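Papers, plaques and old photographs: looking after what's left when the office moves out

Posted 9/1/18 by Ikechukwu Ezeani

When the regional assembly finally voted to leave the old council house in Trollow, those of us who had been grumbling about the damp for years got what we wanted, and then had to work out what to do with everything inside it! I spent most of May up to my elbows in boxes of minutes, election posters and framed mayors, and I loved nearly every minute. A good many of the tricks I picked up work just as well at home, so I've written them down for anyone with a grandparent's union papers in the loft or a pile of campaign leaflets they can't bear to part with.

Start with the paper clips. Rusty ones stain, and they bite into the page if you pull. Lay the sheet flat, slide a thin strip of card under each side of the clip, and ease it off over the card. Staples come up the same way with a blunt butter knife, opening the legs from the back first. We did 477 bundles like this and tore only a handful of corners.

Posters that have been rolled for years want patience. Leave them in a cool room for a day or two, then unroll a little at a time under clean books, with plain white paper on both sides. Please don't iron them. I know people who swear by it, but old printing ink can lift straight off onto the cloth, and I've seen a lovely ballot notice from Valente go that way.

Musty smells are easier than you'd think. Stand the book upright with its pages fanned in a lidded crate, put an open dish of bicarbonate of soda beside it (never on it) and leave it for a week. Change the soda and go again if it still pongs. The debates from the harbour inquiry needed three goes and are now perfectly pleasant to read – well, pleasant to smell, anyway.
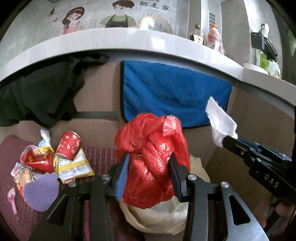
Brass plaques are the bit everybody wants to rush at with polish. Dust first with a soft paintbrush, then wash with warm water and one drop of washing-up liquid, and dry straight away with an old tea towel. Look at it again before you go any further, as quite often that's all it wanted. If you do polish, cut a card mask to go round the plaque so the white residue doesn't creep into the wood. For residue already stuck in the lettering, a wooden cocktail stick does a beautiful job.

Picture frames: check the cord before the glass. Ours looked fine from the front and were hanging by a few threads. New cord costs next to nothing, and two hooks on the wall hold a heavy mayor much straighter than one.

For labelling, use a soft pencil on the back, near the edge, and press lightly. Names, place, year if you know it. Put a question mark if you're guessing – the folk at the Bronora reading room were very firm with me on that point, and they were right. Sticky notes leave a tacky film, so keep them for the outside of the box.

Boxes should be small enough to lift when full. We started with great big ones and could hardly shift them down the stairs. Keep them off the floor, even if it's only on a couple of battens, and away from outside walls.

The sorted papers are staying in Trollow for now while the assembly argues over the new building at Stundix. I'm doing the maps next, all 102 of them, and would love to hear how other people store theirs flat.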